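Leading a small group through Ruth when half the group wants to skip chapter 1

Posted in: Bible Study Leaders > Old Testament

I have been handed the Wednesday-style midweek group at our church (it moves around, don't ask) on the strength of having once arrived early and put the chairs out. We start in September. The plan I inherited is four sessions on Ruth, one chapter each, and the notes that came with it are two pages long and mostly about parking.

My problem is chapter 1. I have 11 people signed up. Several have told me in advance, kindly, that they find the first chapter gloomy and would like to get to the barley. One of them lost her husband last year, and she is the only one who has said she wants to take it slowly. So I have a room that wants to hurry and one person who doesn't, and she is too polite to say so in front of the others.

We get 60 minutes, of which 20 go to coffee and somebody's knee. Do I spread chapter 1 over two weeks and squash 3 and 4 together? Do I read the whole book aloud on the first night? And what do I say about Naomi when she tells everyone to call her Mara? The notes say "Naomi is bitter. Discuss." I would like to do better than that, though not by much, as I also have a job.

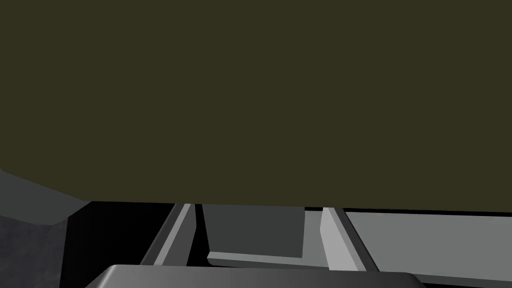

Aleksandra Duda
Group leader (new), Villow

One more thing I should have put at the top. We are a mixed bunch: two people who know the Old Testament better than I do, a few who are hazy on whether Ruth comes before or after Moses, and a teenager who comes with his grandmother and says very little, all of it alarming. Last spring he asked why God didn't just stop the famine, and the previous leader moved on to prayer requests.

I'm using the NIV because that is what the church bought. I do have a fat commentary from the Brokimberg library sale, but it spends nine pages on the word for "cloak" and I lost heart.

mondinar_pew
Member

Read it all aloud on night one. It's four chapters, it takes less time than your coffee. Then do one chapter a week. Tell them chapter 1 is the setup and they'll be at the barley soon enough.

Also Ruth is after Moses. It says right in the first verse that it's the days when the judges ruled, so that's your hazy ones sorted.

karppinen_b
Member, leads two groups

I agree about reading it aloud and disagree about nearly everything that follows from it.

Give chapter 1 two weeks. I know they want the barley. Every group I have led has wanted the barley, or the resurrection, or whatever the nice bit is, and my groups have generally been sorry afterward when I gave in. If you get to Boaz before anybody has felt how empty the house is, he's a pleasant farmer with good manners and the book is a romance with a lot of legal business at the end.

How I'd split it. The first week, stop at verse 18, where Ruth has made her speech and Naomi gives up arguing. Ask them who they would have been. Most people say Ruth, straight off, very confident. Then ask about Orpah, who gets a bad name in sermons for doing exactly what her mother-in-law told her to do, in tears, after first saying she would come along. The text doesn't scold her. I had a man in my group who had been cross with Orpah for decades and he went very quiet and then asked for the cookies.

The second week, take verses 19 to 22 and nothing else. It's only four verses. Naomi walks into Bethlehem, the whole town is stirred up, and she says call me Mara, because the Almighty has made my life very bitter. She says she went away full and the Lord has brought her back empty. Ruth is standing right there while she says it, and I have often wondered what her face was doing.

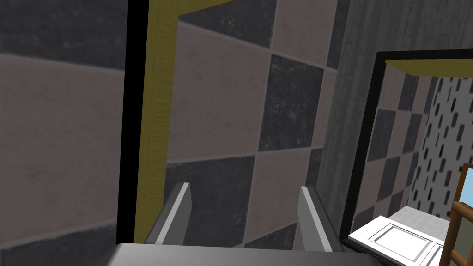
What I'd point out to the group is that no one in Bethlehem corrects her. There isn't a friend who takes her aside and explains that she has it wrong about God. The narrator doesn't do it either. He goes on calling her Naomi, and he mentions that the barley harvest was beginning, and that's the end of the chapter. If you want a single thing to put in the hands of the woman who lost her husband, I'd let it be that silence, and I wouldn't aim it at her. Don't look at her when you say it. She'll know, and so will everybody else if you look.

As for "Naomi is bitter. Discuss," try asking whether her complaint is a prayer. It isn't addressed to God, but it is entirely about him. The two who know more than you will be off for a good quarter of an hour, and you can drink something.

The teenager. Please don't go to prayer requests. Say you don't know why God didn't stop the famine, and then show him that the book doesn't say either. Verse 6 says the Lord had come to the aid of his people by providing food for them, and it doesn't explain the wait. He may find that unsatisfying. I find it unsatisfying, and I've been at this a while. In my experience the alarming ones stay if you give them a straight "I don't know," and they leave if you hand them a leaflet.

Then chapter 2 gets its own week, and you put 3 and 4 together for the last one. It's a squeeze. Send them home with chapter 4 to read beforehand and accept that four of them will. You'll want time for the women at the end, who say Ruth is better to Naomi than seven sons, because they are the same town that heard "empty" in chapter 1, and it's good to have the two scenes close to hand. Ask which week they'd rather have been in the crowd.

Throw in a word on the threshing floor before the teenager does.

mondinar_pew
Member

That's five weeks if you count the reading night. She has four.

karppinen_b
Member, leads two groups

Read chapter 1 aloud on the first night and let them take the rest home. Or drop the knee.

Aleksandra Duda
Group leader (new), Villow

The knee is the pastor's, so it stays. I'm going to do the split at verse 18 and read up to there aloud myself, slowly. I've told the barley people that it's coming and that they will have to walk there from Moab like everyone else. The commentary can go on holding the door open. I did look up "cloak" again for the threshing floor, all nine pages, and I still couldn't tell you.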